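Budgeting for a two-arm tabletop robot cell

Budgeting for a two-arm tabletop robot cell is the process of working out what a small bench robot will cost to buy, install and keep running before an order is placed. The term usually covers a pair of light electric arms fixed to one bench, together with their grippers, cameras, computer, enclosure and the household or shop items they are meant to handle. Cells of this type are bought for sorting, tidying and packing trials, and for teaching.

The price of the arms is the figure most often quoted and the one least likely to mislead a buyer. Overspending tends to come from the parts around them. A planning guide issued by the consultancy Skatura advises buyers to write down the tasks first, then the objects, and only then ask for quotations. 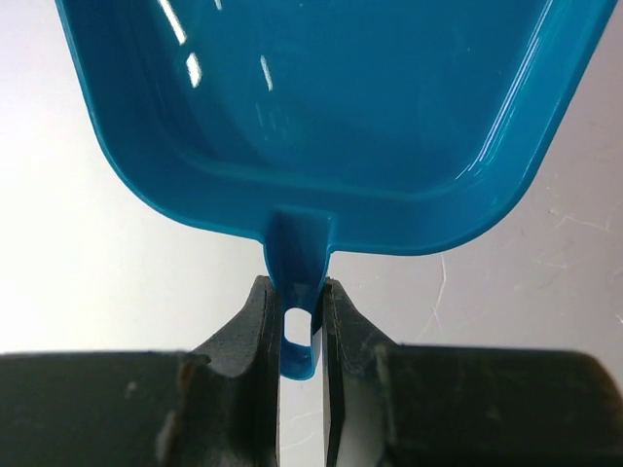

A task list need not be long, but it should say what is to be picked up, by which part, and where it is to go. Objects with a tab or handle can be gripped by simple two-finger grippers. Wide flat goods without one may call for suction, a larger opening or a second arm, and each of these changes the quotation. Suppliers will normally test a buyer's own samples if these are sent before the order.

Main cost headings

Arms and controllers. These are commonly sold as a pair. Buyers should check whether the controller, power supply and emergency stop are in the price or listed as extras.

Bench and enclosure. A rigid bench is needed, since movement in the base shows up as error at the gripper. Side and back walls keep dropped items on the bench and make lighting easier to control. Containers for sorted goods should be bought at the same time, because their height and position decide how far each arm has to reach. Cables running along the arms need enough slack for the full range of movement, and a spare set is usually ordered.
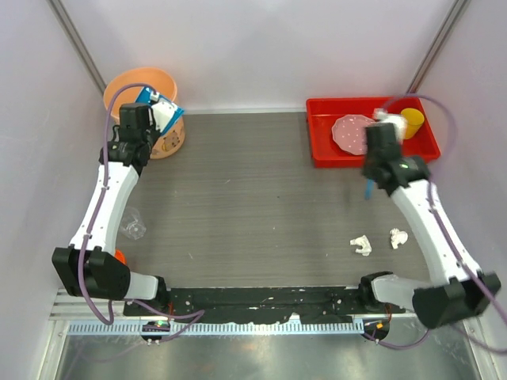 Grippers and cameras. Fingers and finger pads are wearing parts and belong in the running budget. A camera at the wrist gives a close view of the grip and a fixed camera gives the whole bench. Many buyers take both, and the extra mounts, leads and storage should be priced with them.

Objects and consumables. Cups, plates, trays, tissues and cartons cost little each but are used up or damaged. Glossy plastic and clear plastic are both worth including in a trial set, as reflections and transparency can be hard for camera systems to deal with.

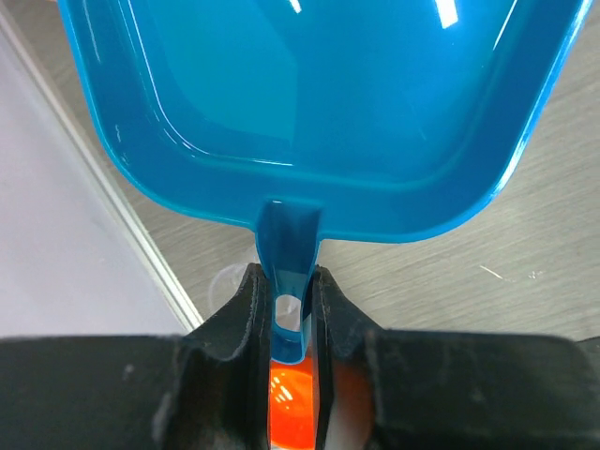
Planning and approval

The order of work varies with the size of the buyer. At Clondelance, a packing firm, the equipment plan was drawn up by Vaughan Costigan and approved on April 5, 2022. It allowed 37 working days from order to first use, of which 13 were set aside for installation and safety checks. The firm had two quotations, from Moulin and Eritier. The Moulin offer was lower but left out the enclosure and training. Once these were added the two were close, and Eritier was chosen on its delivery date.

Costigan's plan also held back 20 per cent of the purchase price for changes after installation. Most of this went on replacement finger pads and a second set of containers. Digby Bright, who reviewed the spending the following January, recorded 195 hours of staff time that had not been in the original budget, mainly for resetting the bench between runs. He recommended that staff time be given its own line in later plans.

Running costs

Electricity is a minor item for arms of this size. Larger sums go on staff time, software licences, spare parts and any service contract. Cleaning is often missed. Lint and scraps of paper gather on the work surface where soft goods are handled, and the bench should be wiped down on a set schedule.

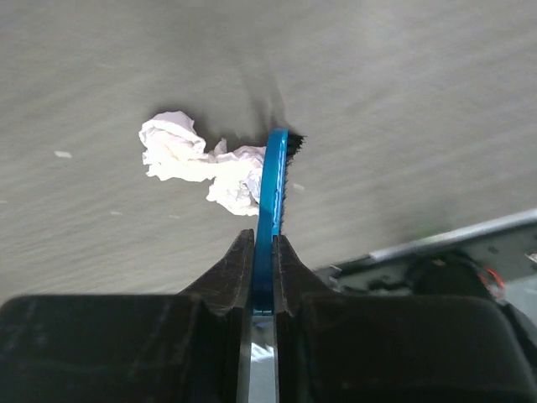 Is it cheaper to lease a cell than to buy one?

Leasing usually costs more over the full life of the equipment but less in the first year. It suits a buyer who is unsure whether the tasks will stay the same. Lease terms should be read for who pays for worn grippers and for moving the cell to another site.

See also: Equipment leasing; Machine guarding; Robot end effector; Total cost of ownership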